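Why Did the Robot Stop Halfway Through Its Job?

By Bernadette Gallagher, for the Fovine young readers' pages

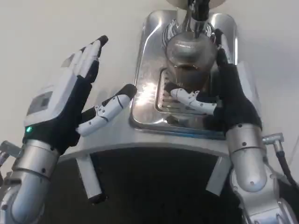

Robots make mistakes, just as you and I do, but they make them in their own peculiar way. When you forget what you were doing, you probably scratch your head, wander about a bit and then remember. A robot can't do that, and so the people who build robots spend an enormous amount of time thinking about what should happen when things go wrong. The robot in this story is called Clornano, and it was learning to use a shiny steel machine with a round, mirror-like dome in the middle. Look at its left hand, held up nice and flat, and then at the small green light near the wrist. Keep that little light in mind, as we will be coming back to it.

Clornano lives in a workshop called Graritier, where it practises ordinary kitchen jobs. One morning in July it was asked to do something you might think is very easy, which was to take hold of a handle, turn it gently and let go again. It had already managed this 30 times. On the next try it took hold of the handle, began to turn, and then simply carried on squeezing. The fingers pressed harder and harder, and the handle began to creak!

Luckily, after 2 seconds, the robot stopped all by itself. The green light went out, the arms went still, and a loud beep told everybody in the room to stay where they were.

So what had gone wrong?

To understand that, try something for yourself. Pick up a soft piece of fruit, a ripe peach or a banana, and notice how you know when to stop squeezing. You don't have to think about it at all. Your skin feels the fruit pushing back, sends a message up your arm to your brain, and your brain says "that's plenty, thank you". Now imagine wearing the thickest ski gloves in the world. You could easily squash that peach before you noticed anything was the matter (please don't try this on the carpet).

Robot fingers can have tiny parts inside them called sensors, and these do the job of your skin. Clornano's sensors measure how hard each finger is pressing, and they send that measurement down a very thin wire as a number. When the fingers are touching nothing, the number is very low. When they hold something firmly, it goes up.

On that July morning, one of the thin wires had worked itself loose. It had been bent and straightened each time the finger moved, and in the end it slipped out of its little socket. From then on the number from that finger never changed. As far as Clornano could tell, it was hardly touching the handle, so it did the sensible thing and pressed a bit more. And then a bit more after that.

You might be wondering how the robot knew to stop, if it couldn't feel anything. Well, the motors in its hand have a separate check of their own. A motor that is pushing hard needs more electricity, in the same way that you puff and pant more when you run up a steep hill. The safety program, which the engineers call Alcantara, watches the electricity all the time. When it sees a motor working much too hard, it switches the movement off without waiting to ask the rest of the robot's computer what it thinks.

That is the clever part — the two checks don't depend on each other. If one wire comes loose, the other check is still wide awake.

After the beep, the engineers followed their rules for a stopped robot. They kept their own hands well away, pressed the big stop button to be doubly sure, and turned off the power before anyone went near the fingers. A robot that has stopped may still be switched on, and it could move again. The same rule is a good one for you if you ever meet a robot at a school or a museum. Stand back and let a grown-up who knows the machine deal with it, even if it looks fast asleep.

Mending the wire took 7 minutes. The engineers gave it a small clip to hold it in place, and they added a new test, too. Now, before each job, Clornano opens and closes its hands and checks that every number changes as it should. If one stays the same, the green light stays off and the robot won't begin.

Words to know

Sensor: a part that measures something, such as how hard a finger is pressing.

Motor: a part that uses electricity to make things move.

Fault: something in a machine that isn't working as it should.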